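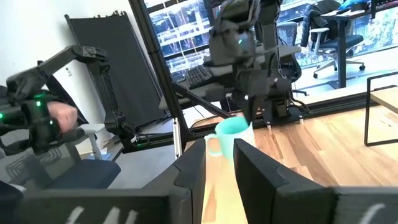
Caring for a Joined-Strip Wood Tabletop Used with Mugs and Hot Drinks

Scope

This page covers routine cleaning, ring removal and re-oiling of a solid wood tabletop made of joined strips with an oiled finish. It does not apply to lacquered, varnished or veneered tops. If you are unsure which finish you have, do the water test in step 1 before anything else.

Tabletops of this type mix pale and dark strips. The pale strips show coffee and tea stains first. The darker strips show dried-out oil first, as a gray, chalky look. Check both before deciding how much work is needed.

What you need

Two lint-free cotton cloths
Mild dish soap
A soft brush
Sandpaper, 240 and 400 grit
A cork sanding block
Hardwax oil, clear, matte (we use the Grulero tabletop oil in the Ondville workshop)
A flat white nylon pad
A metal can with a lid and some water in it, for used cloths

Step 1. Test the finish

Put a few drops of water on the surface in a spot that gets daily use. Wait 9 minutes and wipe them off. If the wood under the drops is unchanged, the oil is sound and you only need steps 2 and 3. If the wood has darkened, the oil is worn and the top should be re-oiled. If the drops bead up hard and the surface feels like plastic, the top is probably lacquered. Stop here and follow the maker's instructions.

Step 2. Clean the surface

Move mugs and other loose items off the work area. Equipment that is fixed to the edge can stay in place for routine cleaning, but check under clamps for trapped crumbs and moisture.

Mix one teaspoon of dish soap into a quart of lukewarm water. Wring the cloth until it no longer drips. Wipe along the grain, one section at a time, and dry each section with the second cloth before moving on. Use the soft brush along the back edge and in any joint where dirt collects. Do not use vinegar, ammonia or scouring powder.

Step 3. Treat mug rings

White rings are moisture in the finish. Leave them alone overnight; many fade by morning. If the ring is still there, rub it lightly with the nylon pad and a drop of oil, then wipe dry.

Brown rings are coffee or tea that has reached the wood. Sand the ring with 240 grit on the cork block, following the grain, until the mark is gone. Extend the sanding a hand's width past the ring on all sides so there is no visible dip. Finish with 400 grit. Vacuum the dust and wipe with a barely damp cloth.

Black rings come from iron, usually a can or a cast-iron pan. Sanding alone rarely removes them. Oxalic acid cleaner works on most, but it is toxic and needs gloves, goggles and good ventilation. Follow the label.

Check the foot of the mug as well. Many glazed mugs have an unglazed ring underneath that holds water after washing and can scratch an oiled surface. Smooth it with wet 400 grit paper, rinse and let it dry upside down.

Step 4. Re-oil

The room should be at normal indoor temperature and the wood fully dry. Remove clamped equipment for this step, or you will get a pale patch where the oil did not reach.

Stir the oil. Do not shake it. Put a small amount on the nylon pad and work it in along the strips. Cover the end grain at both ends of the table twice, as it takes up more oil than the face. Wait the time given on the can, then wipe off everything that has not soaked in. Any oil left standing will dry sticky.

Leave the table unused for 16 hours. A second thin coat can go on after that if the pale strips still look dry.

Oily cloths can catch fire by themselves. Put them in the metal can, under water, and close the lid.

Maintenance interval

Repeat the water test every three months, and once more in November when the heating has come on. Tops in daily use normally need oil twice a year.

Instructions by Wafula Mrema, Cavham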